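Home / Shop / Children and Family / Bible Story Cards

Dornis Bible Story Cards, Set One: Genesis to Ruth

Published by Dullusik
54 cards, 46 stories, one leader's booklet
Ages 5 to 9 (publisher's figure; see our note below)
Item 318
In stock

We held off stocking this set for a good while. Card sets for Sunday school come round every year, and most of them give you a smiling Noah, two giraffes and very little of the story. The sample we were sent in June was better than that, so we have taken it on, with a few grumbles.

What you get

Each story has its own card, with a painting on the front and the story retold on the back. The eight cards left over are four maps, three family trees and a contents card. The family trees are the best thing in the set. If you have ever tried to explain Leah, Rachel and their children to a row of seven-year-olds, you will know what we mean.

The retellings are short, and most can be read aloud in a couple of minutes. They keep closer to the Bible than we expected. Jacob is allowed to be a cheat. Jonah isn't here, whatever the old catalogue said; he is planned for a later set, and we will believe in the later set when we see it.

The publisher's claims

"Children will remember every story." We doubt it. They will remember Samson and the frogs.

"No preparation needed." Read the card through first, please. The Jephthah card in particular needs some thought, and you may want to leave it in the box with the little ones. The booklet gives it one paragraph and moves on.

"Suitable from age five." The pictures are, but the words aren't. "Covenant" turns up on the third card with no explanation. We would say seven and up for reading alone, and five if a grown-up is doing the reading.

"Hard-wearing." The cards are thick and have a wipeable coating. The box is thin and the lid is a tight fit, so we expect the corners to split before the year is out.
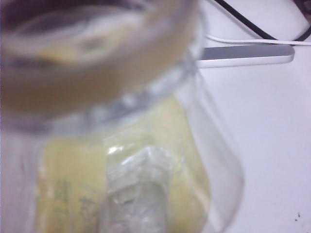
The leader's booklet runs to 22 pages and could have been half that. The questions are mostly of the "How do you think Joseph felt?" kind, and after ten stories your group will be ahead of you. There is a useful table at the back giving chapter and verse for every card. Use that, read the passage yourself, and make up your own questions.

How it compares

The Satti picture cards are cheaper and brighter, but they stop at Moses and leave out nearly all the women. The Clilleo story book has better writing than either. It is a book, though, and hard to hold up in front of a class without your arm going numb. If you only teach at home, buy the book.

Good to know

Cards are A5, printed on both sides.
Bible names follow the usual English spellings.
Replacement cards are not sold singly. We asked twice.
No app, no login, no songs.

Returns

Unused sets can be sent back in the usual way. We can't take back a set with cards missing, so check the contents card when it arrives.

Page last updated September 9, 2025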